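# The Lamp With Ears

Zodwa Mahlangu has sold lighting in Pesley for 14 years, and she still gets a little carried away when you ask about desk lamps.
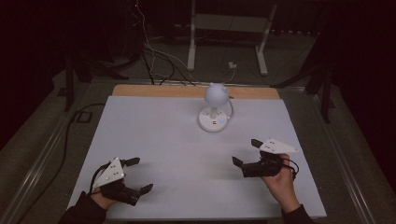 *The small white lamp on the worktable, its blue light on.*

"I love the round head, and those two little bumps, well, they look like ears to me, so of course I call it the cat," she says, pouring us both more tea. "My sister wanted one for her hallway and I told her no, it's a desk lamp, put it on a desk!"

She likes a wide base too (she has knocked over plenty of lamps, mostly in November, when she's rushing). "And I always let the cable have some slack."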